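Ticket Widetura - Impression étiquettes / Étiquettes serviettes décalées après mise à jour
Statut : en cours
Priorité : haute
Ouvert par : Thiện Mai, entrepôt Sturkow
Produit : Etitgate (module étiquettes textile)

Message initial, 8h15

Bonjour, depuis la mise à jour de ce matin toutes les étiquettes sortent décalées vers le bas. Le code-barres est coupé, illisible à la douchette. 900 étiquettes à sortir avant le camion. Imprimante Berisha, celle du fond, rouleau standard. Redémarrée deux fois, pareil.

Réponse support, 8h32

Bonjour,
Pouvez-vous nous dire :
- le modèle d'étiquette choisi dans Etitgate
- si la page de test interne de l'imprimante sort droite
- si un autre poste a le même souci
Merci.

Thiện Mai, 8h41

Modèle "linge de toilette", le petit. Page de test interne OK, bien droite. Donc pas l'imprimante a mon avis. Poste de la réception : même décalage. Poste du bureau, pas encore mis à jour : nickel. J'imprime depuis le bureau en attendant mais il faut traverser tout l'entrepôt à chaque lot.

Support, 9h05

Merci, ça oriente vers le pilote. La mise à jour remet parfois la hauteur de page à la valeur d'usine. À vérifier : Préférences > Support > Hauteur. Il faut 34 mm pour ce modèle.

Thiện Mai, 9h20

C'était à 40. Remis à 34, enregistré, relancé. Première étiquette bonne, deuxième bonne, à partir de la troisième ça redescend. Petit à petit. Au bout d'un mètre de rouleau on est à cheval sur deux étiquettes.

Support, 9h28

Dérive progressive = détection d'espace désactivée. Même écran, onglet Capteur, passer de "continu" à "espace". Puis calibrage : bouton avance maintenu jusqu'au deuxième clignotement. Relâcher tout de suite.

Thiện Mai, 9h50

Fait. 200 étiquettes sorties d'affilée, aucune décalée. Douchette OK. Je bascule le reste dessus.

Par contre autre chose, tant que le ticket est ouvert : sur la fiche article de la serviette beige, les vignettes ne remontent plus. Cadre gris à la place. Peut-être lié, peut-être pas. Le poids des fichiers n'a pas changé. Vidé le cache, changé de navigateur, rien. Les autres fiches ça va, enfin celles que j'ai ouvertes.

Support, 10h12

Sans rapport avec le pilote, on garde quand même tout ici. Merci de joindre les fichiers d'origine au ticket, on teste l'import de notre coté.

Thiện Mai, 10h19

Ci-dessous.
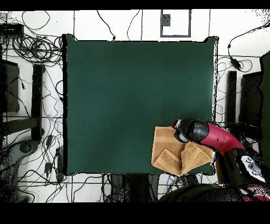
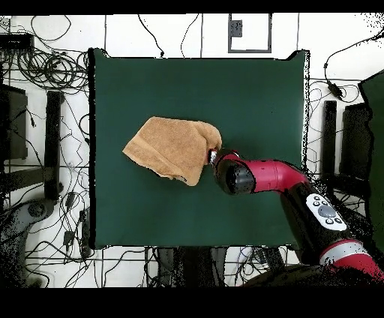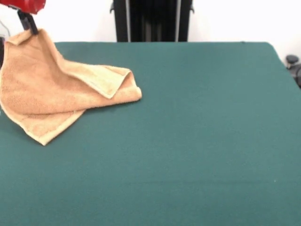 Pièces jointes (3) - serviette beige sur tapis vert

Support, 10h47

Bien reçus, import OK sur notre base de test, vignettes visibles. Donc plutôt un souci de droits sur votre dossier média. Transmis au niveau 2. Le volet étiquettes passe en résolu.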